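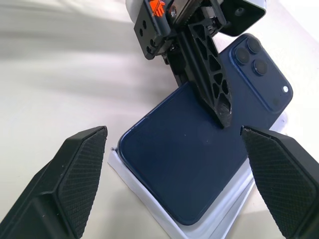 11 Apr 2024
By Larasati Osman

I've been going to Mindham for nine years now, and every time I come home somebody asks me for the list. You know the one. Which beach, which waterfall, which café has the swing, and what time do you have to be there to beat the boats. I used to write it all out. I've stopped, and I think I owe a few people an explanation.

Mindham is a small island and you can ride a scooter round it in a morning if the hill road hasn't washed out. On my first visit I stayed with Cempaka Purba, who had two rooms above her mother's shop and a rooster I'd happily have paid to have removed. There was one boat a day. If you missed it you ate fried noodles on the jetty and stayed another night, and I missed it twice (once on purpose).

Last September there were 19 boats a day. I'm not going to moan about that, or not for long. Cempaka has six rooms now and a proper roof, and she'd laugh in my face if I told her the place was better when she was poor. Tourists who complain about tourists are the worst company in the world and I try very hard not to be one.

What bothers me is the day trip. You arrive at nine, you get bundled into a van, you see four places in six hours, and you're back on the boat by half past three with sand in your shoes and a packed lunch you brought over from the mainland. The island gets the traffic and the rubbish, and the money goes home on the boat with you! Hafiz Sitompul drives one of those vans, and he told me he'd had passengers who never bought so much as a coconut.

So I'd put a fee on it. I know, I know. But 20 for anyone going back the same day and nothing at all for anyone sleeping over seems fair to me, and it's less than most people spend on lunch at the harbour. Put the money into the hill road and the water tanks, and put the accounts up on the wall at the jetty where everyone can read them.

Kartini Pattinasarany, who runs the dive place at Drallach bay, thinks I'm wrong. She says a fee will just push the boats over to Sumampouw, where there's even less water, and she may well have a point -- she knows both islands far better than I do. I'd say charge at both, then. She says good luck with that.

In the meantime, stay three nights. Go to Drallach late in the afternoon when the vans have gone, and eat wherever the boat crews are eating. Walk up to the old lighthouse and take plenty of water, as there's no shade after the second bend. If you want the café with the swing you'll have to find it yourself, and the coffee's terrible anyway.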